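Snack boxes are back at the Rultbridge reading room

If you've stopped by the reading room on Hinds Street this week, you already know what I've been doing with my evenings.

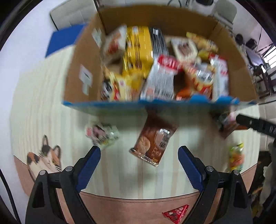

Ornella Parisi talked me into helping again this year, and I said yes before I remembered how long it takes to get 50 boxes ready (my own fault, I had a great time last December and told everybody so). The boxes go out to students at the night school during exam week, and each one gets a mix of salty and sweet, whatever people have dropped off at the front desk. Chips go fast! We always end up with plenty of cookies and never enough crackers, so if you're at the store and can't decide, please think crackers.

Packing is more fun than it sounds. Big bags stand up along the back, small stuff gets tucked in the corners, and then you spend ten minutes arguing with Dinesh Liyanage over whether one more will fit. He says yes every time. I'm more of a "let's be able to close the lid" person, but I've lost that fight before.

We're taking donations until Sunday at 3. Sealed packets only, please, and check the date on the back. Nothing that melts, and no glass jars. If you have flat boxes sitting in your garage, bring those too, we'd love them.

Pickup for the students starts at the side door once classes let out. To sign up for a packing shift, leave your name with Serena Donati at the desk. She has the list, and also the good tape.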